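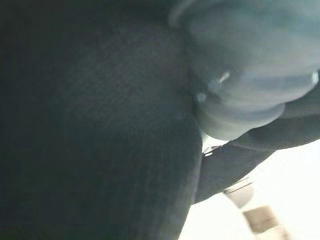 A reader wrote in to say vinegar ruined the elastic on two pairs of leggings and could we please stop telling people to pour it in with everything. Fair. Half a cup in the rinse, once in a while, for dark cottons. Not every load. Not with anything stretchy.

Rest of the dark wash stuff, quick, before I have to go get the kids.

Inside out. Always. Zippers shut, hooks fastened, pockets emptied (check twice, one tissue and you're picking lint til dinner).

Cold water. Short cycle. Black knits fade from rubbing more than from the water, so don't cram the drum and don't run the long cycle for one sweater.

New black stuff goes alone the first two times. Or with old towels you don't care about. I lost a nice cream pillowcase this way.

Detergent – less than the cap says. Powder leaves white streaks on dark fabric if the water is too cold to melt it, so liquid for these. I use the Kelteck one in the big jug, 76 loads supposedly, never gotten that many out of it. Anything without bleach or brightener is fine.

White streaks already there? Rinse again, plain water, no soap. Usually does it.

Lint. Damp rubber glove, wipe in one direction. Better then the sticky rollers and you don't keep buying refills. Never wash with towels once the color has settled. Fleece is just as bad.

Pilling – sweater comb, fabric flat on a table, light strokes. Don't pull. Under the arms go slower.

Drying. Flat on a rack, out of the sun. Sun takes the black right out, mine turned sort of brown along one shoulder. Thick knits can need 48 hours in winter, flip them halfway. Roll in a dry towel first and lean on it, gets a lot of the water out. Don't wring.

If you must use the dryer: low, 18 minutes, then hang it up.

Deodorant marks come off with a balled up nylon stocking. Rub dry. No water untill you've tried that.

Faded already? The Hardale dye in black worked on my cotton cardigan, did nothing for a polyester one. Read the label on the garment first. Wipe out the washer after with a old rag and run it empty once.

Fold knits, don't hang them. Hanger bumps at the shoulders – a bit of steam, pat flat, let it cool before you move it.

Next month, musty towels.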